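From: Gerardo Piras
Date: 25 May 2019
Subject: Re: [Griketti] Missing bars in the second movement, viola part

Nives, and list,

I have now compared the Barkaseck score with all four string parts. Short answer: the score is right and the viola part is wrong. Details follow the quoted text.

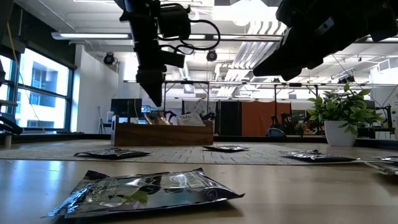
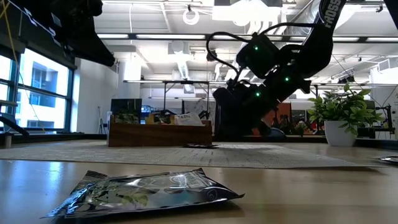
Nives Galli wrote:
> In our set of the quartet the viola part has two bars fewer
> than the score between letters F and G. We have played it
> with the cello cue pencilled in, but it never lines up. Is
> this a known misprint, or do we have a bad copy? Our set has
> no plate number on the first page. The metronome mark at
> the top of the movement also differs (50 in the score, none
> in the part).

It is a misprint, and your copy is the same as everyone's. The rest before bar 138 is engraved as a three-bar rest. It should be five. Correct the figure above the rest and everything from there to letter G lines up with the cello. The bar numbers in the part were added at a later printing and follow the wrong count, so from that point on add two to each.

Plate numbers: the score carries 2,684 at the foot of every page. The parts carry 1,435, but only from page 2 onward, so its absence from your first page means nothing.

Metronome mark: the autograph has a half note with no figure after it. The 50 first appears in the printed score. Guido Negri thinks it came from the composer at proof stage. I have seen no proof sheets and would treat it as the publisher's. At that speed the passage after F is very slow – Declan Sutcliffe's group takes it faster and the sixteenth notes in the second violin still speak clearly.

Two smaller points in the same movement:

Violin II, second bar of letter D: the natural on the B is missing. The score has it.

Cello, last bar: the fermata belongs over the rest, as in the other three parts.

I have not checked the finale. Corrado Lombardi started a list of errors for it last October and may still have it. Corrado, if you are reading, please post what you have, even if it is not complete.

Gerardo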